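Ulura opens its refurbishing bench in Jorkanari, with a goal of 1000 desktops back on desks

FOR IMMEDIATE RELEASE
Jorkanari, May

I've been fixing up old office computers for a long time, mostly in places that were never meant for it, so you'll have to forgive me if this release sounds a little giddy. Ulura has a proper bench now! We've opened our refurbishing room in Jorkanari, and starting this month we're taking in used desktop towers from offices, schools and anybody else with a closet full of them. We want to get 1000 machines back into use, and the first 300 are already promised to us by local businesses that are replacing theirs.

I run the bench, which means I get to write the press release too. Our partners at Sjögren are handling pickup, and the finished computers go out through the Esel lending program, where families and small clubs can borrow one for as long as they need it.

What we do with a tower

People tend to think refurbishing means wiping the drive and dusting off the lid. We do both of those things, but the part I care about comes when the side panel is off and you get a good look at how the last few years have gone. Old towers collect lint in the places air is supposed to move through, so the grilles and the mesh get attention before anything else. We brush them, we blow them out, and then we check the metal panels for smudges and wipe those too (yes, I'm fussy about it, and no, I'm not sorry).
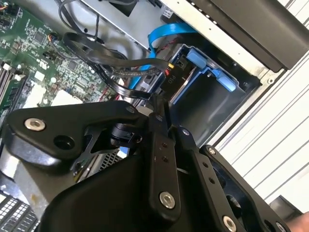 The big parts come next

I like these older office cases a lot. There's room in them to work, and whoever designed the ones with blue plastic on the drive brackets and latches did all of us a favor, because a beginner can spot the pieces that are meant to be handled. Once the case is on its side, you can get at the board, the graphics card, the memory slots and the power supply without standing on your head.

The processor and the memory get the most care. We open the socket by lifting its little lever arm, and the chip goes into its own recess on a gray 3D-printed tray that sits right beside the computer. The memory module has a slot on the same tray. I can't tell you how much happier I've been since we stopped putting chips down on whatever happened to be nearby — a folded towel, a coffee lid, the back of a manual. With the tray, every part has a place to wait, and anyone walking up to the bench can tell which parts are out.

The table itself is aluminum, with slotted rails running along the top. It doesn't wobble, and after years of kitchen tables I still notice that every morning.

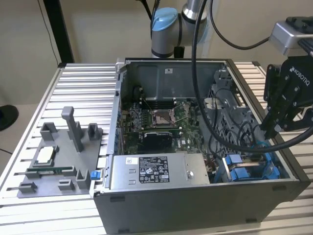 What you can send us

We take full-size and mid-size desktop towers, working or not. Here's the short version of what helps:

Leave the memory and processor in place if you can. We'd much sooner remove them here.
Send the power cord along if you still have it.
Take your own disks and memory cards out of the drives first.
Tape any loose screws in a small bag to the side of the case.

We can't take laptops or monitors yet. Printers, please, no.

Every drive that arrives gets erased before the computer goes anywhere else, and if a drive can't be erased it gets destroyed. Donors who want a note saying so can ask for one at drop-off, and we'll mail it once the work is finished.

Come and learn it yourself

We're also running free evening classes at the bench, starting at 7 p.m., with room for 8 people each time. You'll work in groups of 2, one tower to a group, and you'll take out the memory and the processor, clean the case and put it all back. No experience needed. I'd suggest short sleeves, and please leave the bracelets at home.

Sign-up sheets are at the Ulura front desk, and Esel borrowers get first pick of the seats through the end of the month.

About Ulura

Ulura repairs and reuses office electronics in Jorkanari. The refurbishing bench is open to donors during regular front desk hours, and members of the press are welcome to stop in and watch. Questions about donations, classes or visits can be left at the front desk, and I'll call you back myself.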